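My goggles filled up on the first turn, so I swam the rest of the 100 at Etlow with my eyes shut, more or less, counting strokes and praying I wouldn't crack my head on the wall. Five years I'd been chasing Herrero's pool record. My coach said to just swim pretty. Pretty! I had 3,000 yards of warmup in my arms and no breakfast in my stomach.

I touched. I hung on the gutter and couldn't make myself look at the board. The girl from Nellum in the next lane was already crying, but she cries when she wins, too, so that was no help at all.
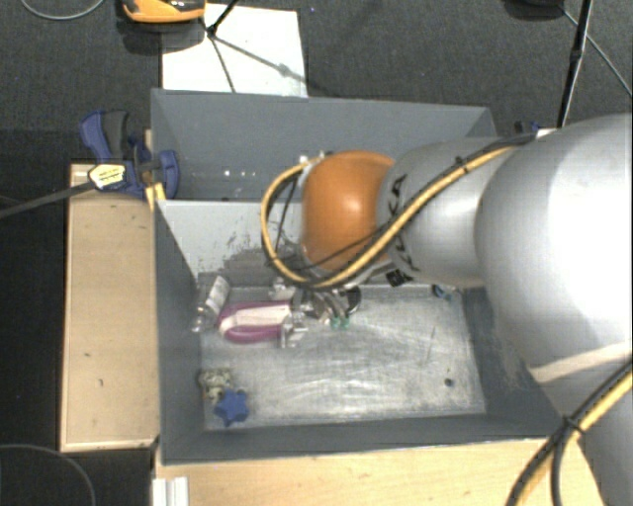 Swimming blind does funny things to your head - on the last length I couldn't feel my shoulders anymore and I started telling them what to do, one piece at a time. Up, over, reach down. 

Then I pulled my goggles off and looked.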